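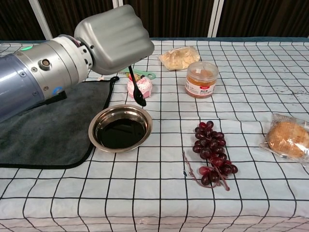 격자무늬 테이블보 위의 둥근 스테인리스 그릇과 검은색 숟가락

스텐 그릇 첫 세척, 연마제 어디까지 닦으세요?

밀가루반죽
이번에 주방 그릇을 플라스틱에서 스텐으로 바꾸는 중입니다. Nindero 둥근 볼 세트를 샀는데 키친타월에 식용유 묻혀서 닦으니 까만 게 계속 나옵니다. 안쪽은 세 번 닦으니 괜찮아졌고 테두리 말린 부분이 문제입니다. 면봉으로 해도 끝이 안 나네요. 다들 어느 정도에서 멈추시는지 궁금합니다.
조회 3,126

노란주전자
저는 기름, 베이킹소다, 식초물 끓이기 순서로 합니다. 테두리는 면봉에 기름 묻혀서 7번 돌렸고 그 뒤로는 회색 정도만 묻어나서 그냥 씁니다. 완전히 하얗게 나오는 건 포기했습니다.

둔촌살림
식초물은 꼭 안 해도 됩니다. 기름으로 닦고 주방세제로 씻으면 끝입니다. 저희 집은 15년째 그렇게 쓰고 있습니다.

노란주전자
기름만으로는 냄새가 남던데요. 저는 끓이는 쪽이 낫습니다. 특히 국그릇은요.

둔촌살림
냄새는 세제로 한 번 더 씻으면 없어집니다. 식초를 진하게 넣고 오래 두면 오히려 표면에 얼룩이 생겨요. 물 1리터에 두세 숟갈이면 충분합니다.

김장은12월
테두리가 말린 제품은 원래 안쪽까지 못 닦습니다. 말림 없는 걸로 사세요. 저는 Bromlow 걸로 바꿨는데 테두리가 그냥 평평하게 마감돼 있어서 5분이면 끝났습니다. 대신 손으로 잡을 때 좀 날카로운 느낌은 있습니다.

밀가루반죽
이미 샀는데 바꾸기는 그렇고요. Bromlow 건 뜨거운 국 담으면 손 데지 않나요? 아이가 들 거라서요.

김장은12월
홑겹이라 뜨겁습니다. 국은 이중 그릇에 담고 홑겹은 나물이나 반죽용으로 쓰세요.

초보자취
끼어들어서 죄송한데 스텐 그릇에 스텐 숟가락 쓰면 긁히나요? 볼에 벌써 잔기스가 많습니다.

둔촌살림
긁힙니다. 그래도 쓰는 데는 지장 없습니다. 잔기스는 철수세미가 제일 큰 원인이에요. 부드러운 수세미로 바꾸세요.

새벽다섯시
저는 긁히는 소리가 싫어서 숟가락을 실리콘으로 바꿨습니다. Teixeira 거 쓰는데 소리는 안 나지만 김치 냄새가 뱁니다. 햇볕에 말려도 조금 남아요.

노란주전자
실리콘은 저도 냄새 때문에 버렸습니다. 나무가 제일 무난합니다.

새벽다섯시
나무는 관리가 귀찮아서요. 곰팡이 한 번 핀 뒤로 안 씁니다. 냄새나는 게 낫습니다.

밀가루반죽
답변 감사합니다. 오늘 오후에 테두리만 다시 닦았고 연한 회색까지 왔습니다. 식초는 연하게 타서 한 번만 끓여 보겠습니다. 하얀 무지개 얼룩도 그걸로 지워진다고 해서요.

둔촌살림
무지개 얼룩은 식초로 지워집니다. 다 끓이고 바로 헹궈서 마른행주로 닦으세요. 그냥 두면 물자국이 또 남습니다.

공감 2 · 공유 7

댓글
콩나물국: 저도 테두리에서 막혀 있었는데 그냥 써야겠네요.
양은냄비: 카놀라유 말고 올리브유 써도 되나요?
둔촌살림: 아무 식용유나 됩니다. 싼 거 쓰세요.
양은냄비: 네 감사합니다.

최근 글
Skarnex 프라이팬 예열 시간 질문
식기세척기에 넣으면 안 되는 그릇 정리 (조회 2,727)
유리 반찬통 뚜껑만 따로 파는 곳
도마 세로로 세우는 받침 쓰시는 분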